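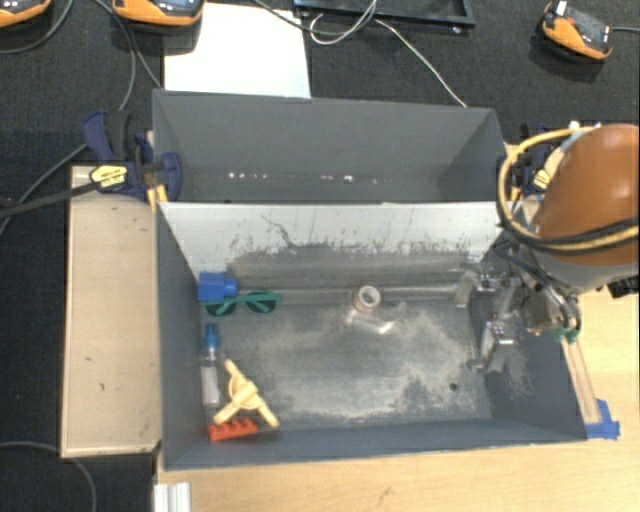 **How full may a bin be?**
Fill it up to 77 mm from the floor, and keep small things in one layer where possible.

### 4.2 Sorting small items

1. Place the Vandar bins one behind the other, with the open side up.
2. Put sunglasses in with the lenses facing forward.
3. Lay small bottles down – check first that the cap is closed.
4. Add toy bricks, tape rolls and other small pieces.

**Note:** Scuffs and scratches on the floor of the bin are normal wear. Wipe with a soft cloth only.

**Caution:** Do not lift a bin by one side. For a cracked bin, order part 121 from Vemus.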